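Search notebook Go

Mornodow / balance notebook
July, afternoon session
Entry by: Ifeanyi Shehu

Tax curve again. Build is the one with the new housing upkeep, no other changes merged. Ran the Buver map on normal difficulty with the scripted mayor, same seed as the last entry, 300 turns.

Run 1. Residential tax left at the default 13 percent. Satisfaction climbs until the second school opens, then goes flat. Treasury never drops below zero. Turn 126 is where the town hall upgrade becomes affordable, and the script buys it on that turn. Too early for my taste. The player has no hard choice to make before it.

Run 2. Same tax, starting cash cut in half. Script builds the sawmill first, can't pay for the road, and the sawmill sits unconnected. Satisfaction falls for want of jobs, people leave, income falls with them. The town does not recover by the end of the run. A human would sell the sawmill. The script doesn't know how to sell, so I don't count this as a balance result, only as a missing feature in the script.

Run 3. Starting cash restored, upkeep on industrial buildings doubled. Better. Town hall comes later, and there is a stretch in the middle where the treasury hovers near zero and the park versus fire station decision matters. Keep this setting for now.

Found while reading the log: satisfaction is updated before taxes are collected but after upkeep is paid. A tax cut made on turn N therefore shows up in the satisfaction panel on N+1 and in the treasury on N. Players on the Uzor map complained that the tax slider "does nothing". I think this is what they were seeing. Moved the satisfaction update to the end of the turn on my branch. Unit tests pass except the two that hard-code the old order. Have not touched those yet.

Also: the happiness bonus from fountains still stacks without limit. Four fountains around one apartment block cancel any tax rate the slider allows. Proposed cap is 2 per block, with the third and later giving land value only. Needs a line in the tooltip.

To do
- rerun 1 and 3 with the new turn order, compare treasury plots
- teach the script to sell buildings
- fix the hard-coded tests
- ask whether the Fostberg map should share the industrial upkeep table or keep its own (it has no farmland, so the old numbers may be right there)

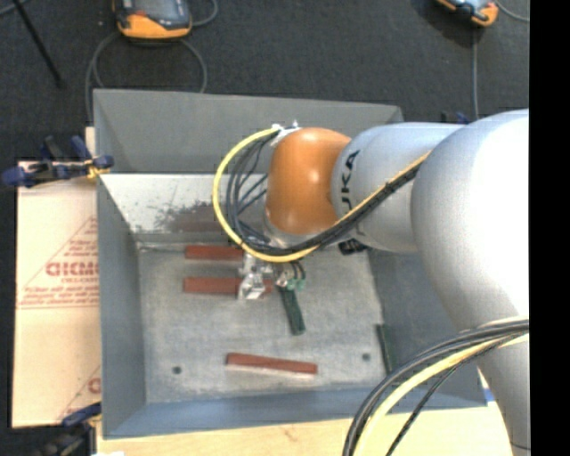 Page last changed: July, 17:52 (I. Shehu)

Mornodow notebook | Contact | Back to top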